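Stainless steel tea service

A stainless steel tea service comprises a pot, cups and matching round saucers. Makers include Granenis.

Filling
Tea may be poured from a small container held just over the cup. 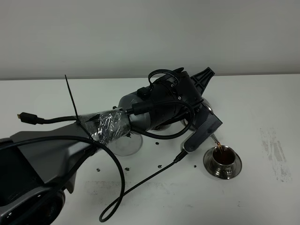
Cups
The cup has a curved handle and stands on a metal saucer – both take a high polish.

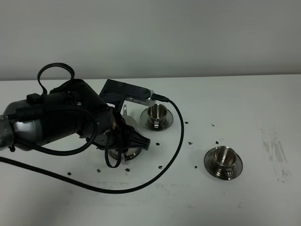
Eshun objects that steel cups heat too fast at the rim.

Pot
A narrow, tapering spout gives a thin stream.
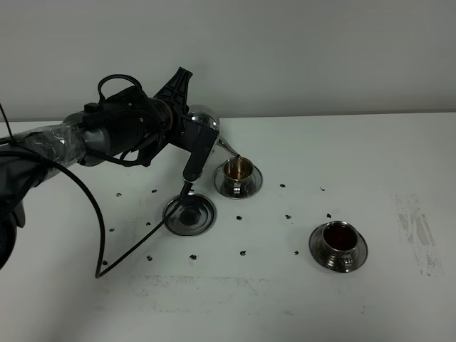 According to Kerken, a spout should be rinsed after each use.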